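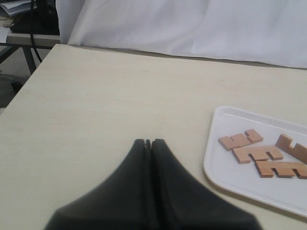

Pre-session checklist, teleop cell 2 – Sotside workshop
Filed under: Checklists > Robot teaching
Print this page | E-mail this page
October 28, 2022

1. E-stop, operator side. OK. Pressed and reset twice.
2. E-stop, table side. OK but stiff, same as September. Gill to quote for a new one.
3. Speed limit in remote mode. Was set to 201 mm/s, should be 100. Put back. Please dont leave it up after demos.
4. Fingers close flush, no grit in the seam. OK.
5. Wrist camera bracket. One screw loose, nipped up.
6. Tray within reach, rim clear of the fingers on approach. OK. Come in from the left and high – the rim is low but it will still catch.
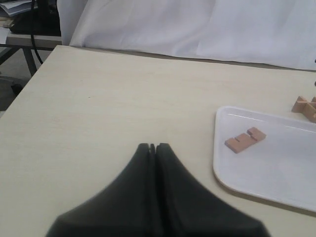
7. Puzzle pieces. No splinters found. Flat ones are hard to pinch, so slow down for the last bit and don't push into the table.
8. Cables clear of arm travel. PASS with comment: needs a proper clip.
9. Hand guiding. Arm drifts a little when let go. Not a stop, but two hands on untill Trundero have looked at it.
10. Recording. 332 runs saved, some 20 to bin (operator let go of the pedal early).

Result: fit to use, remote only. Hand guiding with a second person present. Item 2 still open.

Tiso uses cookies to remember your settings. Accept | Manage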